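From: Ásdís Steinarsdóttir
To: robot club list
Subject: Re: [robotclub] Bin task, who does what before the Grargate round

Hello all,

thank you Sille for the list of questions. I answer the first one under your text and the rest below.

> Sille Ásgeirsdóttir wrote:
> I have read the rules for the Grargate round again. Each team gets 11
> minutes, and the objects must go from one bin to the other. Do we
> practice with our own toys or with the Zalik set? Also, who will
> write down the failed grasps? In January we lost half of them.

With our own toys, please. The Zalik set is only blocks, and blocks are too easy for us now. I prefer shapes that make the planner choose badly – a ring which lies flat, something with wheels, something round that rests against the sloping wall.

Both bins are on the table beside each other, with blue clamps at the corners. The objects go in the front one and the arm comes in from the right side. The black ring and the green oval are touching, and I would like to keep them so, as the segmentation often makes one object of two. 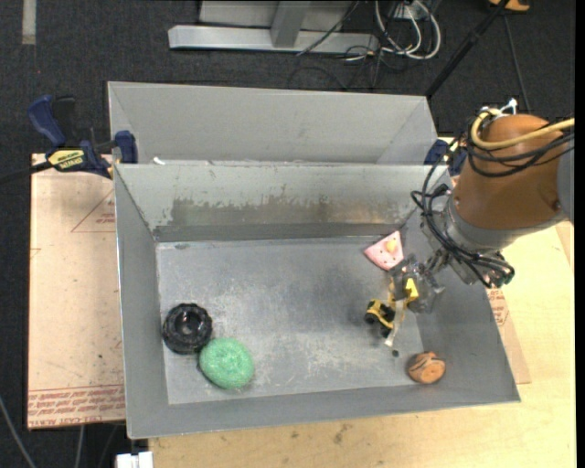 Remaining questions, in the order of Sille:

1. Failed grasps. The person at the keyboard writes them in the shared sheet, at once and not after the session. Please write also which object it was. "Missed" alone does not help me.

2. Number of attempts. I want 200 before we change anything in the code. We have 70 in the sheet with the new fingers.

3. Clamps. Check both before you start the arm. If a bin has moved, the calibration must be done again, also when it is only 2 millimeters.

4. Report for Blöndal. Sille writes the part on the gripper and I write the part on planning. The Vakeck template is in our folder – please do not change the margins.

If you cannot come to your session, write to the list and not only to me.

Best regards,
Ásdís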